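Notebook, hand-held grippers, desk and drawer station
Tuesday, started 9:40

Picking up from the last entry. The left gripper was still closing unevenly at the end of the last session, and the log showed the opening width stuck at a value it should never read with the jaws shut. I wanted both units back in service before lunch. That didn't happen, but they are back now.

Firmware on both is the Fistent build we froze in March. I did not touch it. If anyone is tempted to update, talk to the rest of us first, as the calibration files are written for that build and the newer one reads them without complaint and gets the scale wrong.

Left unit, mechanical

Took the shell off. The finger carriage had grit in the rail, mostly fine gray dust and a few fibers that look like they came off a glove. Cleaned with a dry brush, then a lint-free wipe with a little alcohol, then one drop of the light oil on each side. Moved the carriage by hand end to end twenty times or so. It was stiff at first near the closed end and then ran free. One of the shell screws had backed out and was sitting inside the housing. Put it back with the blue thread compound. The other screws were tight.

Pads: the left unit had a pad with a split along the lower corner, on the side that faces the work. Replaced it with one from the Grolent bag. The old one went in the scrap tin. We have enough for the next month if we don't use them on anything sharp. The screws holding the pads are small and soft, so use the short driver and stop when it stops.

Vents: brushed out both vent grilles on each unit. The right unit was worse. It had been running warm toward the end of long sessions and I think this was most of it, although I won't know until we do another long one.

Right unit, electrical

The cable strain relief had slid down, so the connector was taking the pull every time the wrist turned. Moved it up a finger's width and put on two new ties. Wiggled the cable in every direction with the stream open and got no dropouts. Before the fix I could make it drop by bending the cable toward the palm.

Markers

Both cubes had play in them. The mount on the right one had a hairline crack at the base, so I swapped the mount and kept the cube. Pressed the cubes down until they clicked and checked them against the square. Please don't pick the grippers up by the cube. That is how the mounts crack, and a cube that leans a little will still track fine, it just gives you the wrong pose all day.

Station check

Desk stays where it is, drawer side toward the operator. The small stuff stays in use as the handling set: pens, marker, pencil, the little bottle. The plant stays too, as it gives the tracker something to hold on to at that end of the desk. 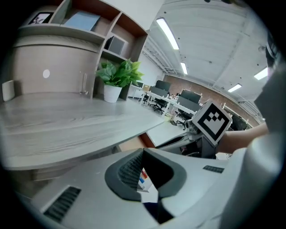
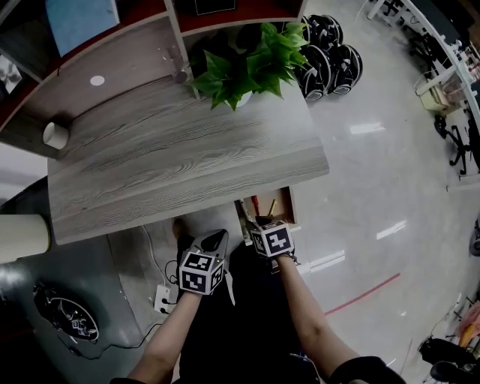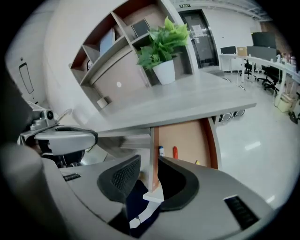
Zeroing, for whoever does it next:

Power on with the jaws fully closed and nothing between the pads. Wait for the steady light. Hold the button until it blinks twice, let go, then open the jaws all the way by hand and hold them there until it blinks again. Close, open, close. The closed reading should come back the same each time. If it drifts, the carriage is dirty again or a pad is seated crooked. Do not save a drifting zero and hope.

The left unit took three tries. The first two drifted and I found the new pad was not flat against its seat, a burr on the plastic from the molding. Scraped it off with a blade. Third try held.

Exposure on both gripper cameras is fixed at 220. It was on auto on the right unit, which I can't explain, and the overhead lights were making it hunt. With it locked, the reflections off the floor are bright but steady, and the drawer interior is dark but readable. I tried 100 first and the drawer went nearly black, so no.

Sync test: clapped the jaws shut on both units together, ten times, and lined up the closing in all streams. Left and right agree. The head stream was late by a frame on two of the ten. I reseated its plug and ran the test again and got one late frame. That is inside what the Fleltora script will correct, but it used to be zero. Leaving it on the list.

Storage: the recording drive was down to 670 MB free, which explains the two short files from the last session. They were not crashes. Moved everything older over to the Tăng drive and checked the copies before deleting. The last good file before the move is 1854. New numbering carries on from there, so don't reset the counter.

After lunch

Test passes with both units. Drawer open, drawer closed, pick from the drawer, put back. I asked for slow ones first and then normal speed. Opening width looked right on both the whole way, no stuck values. Tracking lost the right cube once when the hand went deep into the drawer and the desk front blocked it. It came back when the hand came up. We knew about that one. A second head-height camera would fix it, or just keeping the right hand tipped back a bit on the way in, and tipping the hand costs nothing.

Operator comment: the left unit feels lighter to close than the right. I measured with the little spring scale and it does take less pull. The right carriage probably wants the same cleaning. I only did its vents and cable today.

Batteries: both packs charged full and the left one gets there faster than it should. Marked it with a strip of tape. If it dies early next time, it's the pack and you can skip looking for anything else.

Still open

Right unit carriage, clean and oil, same as left.
Late frame on the head stream, try the other cable.
Order marker mounts. One left in the bin.
Order pad screws with a harder head if they make them.
Find out who put the right camera on auto, or what did.
Small driver is missing its cap, look under the bench.

Put both units back in the case with the jaws open a little so the pads don't take a set. Off at 4:15.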